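Plonard Equipment Planning
Gallery: Tabletop cells, small-parts handling

Updated 24 April 2023
Page maintained by Lamai Intarasuk

This page goes with the capital request for the Kurtuluş site. It is meant for people who have to sign for equipment and have not stood next to a two-arm cell. The quote from Palton is a separate document and takes precedence wherever the wording differs.

Scope of the request

The request covers 2 cells for mixed small electronics: chargers, handheld devices with displays, short cables. Each cell is a pair of arms facing each other over one table, with grippers, a frame, baskets and a control computer. Conveyors are not included. Items are placed on the table by hand and the baskets are exchanged by hand. If a feeder is wanted later, it goes into next year's plan as its own line.

Arms and bases

The arms are quoted as a matched pair with base plates. Buying one arm now and one later was priced in February and dropped. The second arm would have come with its own commissioning visit, and the frame would have had to be opened up again. Reach should be checked against the real table and not the brochure drawing. Allow floor space outside the table on both sides, as the arm bodies extend past the edge.

Grippers

Two-finger grippers with tapered tips are specified on both arms. They suit flat and blocky items of charger size. Coiled cable is a different matter and should be left out of any acceptance figure until Nipon Thongsuk has finished his gripping trials. Fingers are consumables. We have budgeted 17 spare pairs across both cells, held in stores under one part number.

Table and frame

A wooden top is acceptable and cheap to replace. The frame is the part worth money - rails need to stay square, because fixtures are mounted off them and every shift means a new calibration. Ask for spare brackets in the first order. Shipping them separately cost more than the brackets did last time.

Cabling

Usually under-budgeted. Each arm brings a heavy bundle down to floor level, and the computer side adds its own runs. The estimate carries 200 meters of mixed cable and sleeving for the two cells, plus floor covers where a run crosses a walkway. Covers come out of the facilities budget, code to be confirmed.

Baskets and test items

Plastic baskets in more than one color and size, ordinary catalog goods. Perforated or slotted walls are both fine. Test items should be taken from actual returns stock. Keep the set mixed in color and shape, dark items included - a set of all-white chargers is too easy and will flatter any demonstration.

Installation

The supplier allows 8 working days for both cells, power and network already in place. Add time for the site safety review. Sindura handles the review under the existing contract and needs the layout drawing before delivery.

Questions on the numbers to Lamai Intarasuk, on grippers and test items to Nipon Thongsuk.

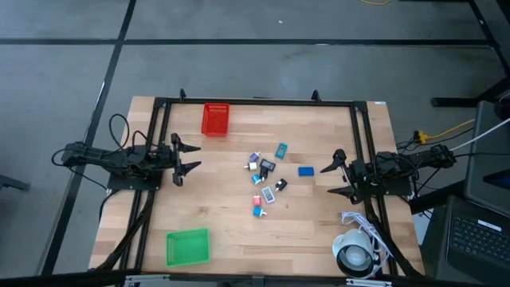 Category: Equipment / Two-arm cells

Both grippers open, chargers and handheld devices between them, baskets empty. Note the cable bundles running down each side of the table; the laptop sits on the right, outside the frame.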